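Guvby fruit box review: two months in

Posted 22/06/2022

I've been meaning to write this up for ages because a couple of you asked after I moaned about supermarket pears. So, the Guvby mixed fruit box. I get the middle size, £32 a go, every other week, and I've paid for every one of them myself (no freebies, no discount code at the bottom, sorry!).

Ordering is easy enough. You pick a size, you tick the things you can't stand, and then it's out of your hands until it turns up. I ticked papaya and grapefruit. You can tick up to five, but I thought that was cheating a bit, as half the fun is getting something you wouldn't have put in the basket yourself.

Delivery to Drenville comes with the Loreo vans, and I have no complaints there apart from the time slot, which is "before 6pm" and could mean anything. One box sat in the porch all day in the hot spell and the strawberries on top had gone to jam by teatime. I emailed and they knocked the price of a punnet off the next order without any fuss. Quote your order number when you write, by the way. I didn't the first time and got a reply asking for it, so off I went hunting through the recycling for the slip (it was 2209, and I'll remember it till I die).

The oranges are the best thing in it by miles. Thin skins, heavy for their size, hardly any pips. I'd more or less given up on oranges after the woolly things I'd been buying all winter, and now I'm eating one most mornings standing over the sink. 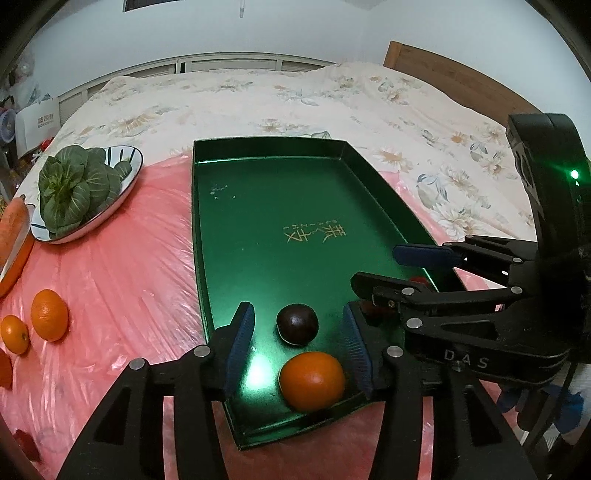

What I didn't like

The bananas. They always come green as grass and then go from green to spotty overnight while I'm asleep. I've tried them in the bowl, out of the bowl, in a paper bag, hung on a hook like a proper grown-up. No difference. I've since ticked them off my list and got extra plums, so that's sorted.

Also the packaging! It's all cardboard and paper now, lovely, except for the netting round the citrus, which you have to hack at with scissors and which then turns up in little bits on the kitchen floor for a week. Bustos, who I had before, just chucked them in loose and they were fine.

Speaking of Bustos, the question I get most is which is better. Bustos is cheaper and you get more apples. If you've got children who go through apples like mine used to, stay with them. Guvby gives you more variety, and nicer soft fruit, and somebody over there clearly knows what a ripe mango feels like. I'm a mango person so that was me decided.

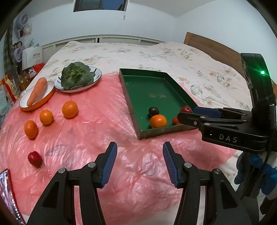 Fruit and other bits, laid out on pink plastic over the quilt.

My friend Madhu Bisht has the big box and splits it with her sister, which works out better value if you've got someone nearby to share with. She keeps hers in a cool bedroom instead of the kitchen and swears she gets an extra few days out of it. I've started doing the same with anything that isn't already ripe and I think she's right, though I do keep forgetting it's there. Found a very sad nectarine last week.
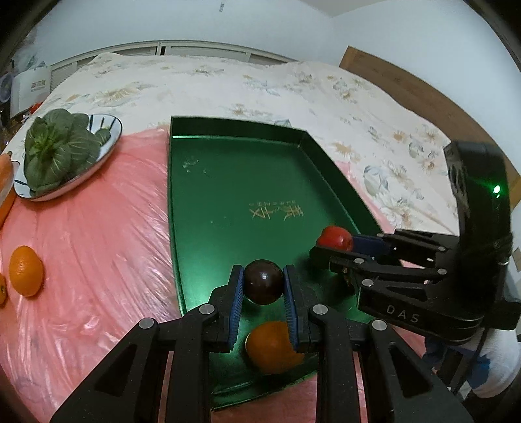
Skipping a week is simple, you just do it from your account, but you need to get in before the cut-off, and the reminder email has landed in my junk folder more than once. Put it in your phone. I paid for a box while I was away at my mum's and the folk next door had a lovely time with it.

They do a marmalade box in November as well, some 30 oranges and lemons plus a bag of sugar, and I've put my name down for that. If anyone's had it before, tell me whether the lemons are waxed, as I'd rather know before I get the big pan out.

Four out of five from me. It'd be more if they'd sort that netting.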